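March
By Naa Issahaku

Do desk surfaces affect how well students revise? Project report, term one

Our group set out to test a claim that turns up in nearly every study-skills handout: that a plain, uncluttered desk in a neutral colour helps you concentrate. The handout we were given cites no source for it. I went in doubting it and I still do.
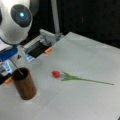

Most of the advice we read assumes that colour works on everybody the same way. One blog had over 2000 words on "calming neutrals" and not a single measurement. We wanted to know what happens when the surface changes and nothing else does. A matte, light grey tabletop is the sort of thing the handouts recommend, and it was our baseline. The other condition was the same desk under a patterned cloth. Eight students revised a page of history at each and sat a short recall test afterwards.

The scores barely moved. Five students did slightly better on grey, but they had also done the grey session second, which is a flaw in our design and probably explains the lot. One person remembered the date 1722 both times and nothing else.

We also looked at the related claim about greenery, that a bit of green near your work restores attention. The studies we found were small — about as small as ours — and mostly compared a leafy view with a brick wall.
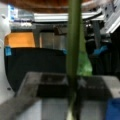 Capucine Le Goff objected in her written feedback that recall was the wrong thing to measure, and that tiredness after an hour would have told us more. She may be right. We had a single lunch period per session, so we couldn't check.

If we ran it again we would swap the order for half the group.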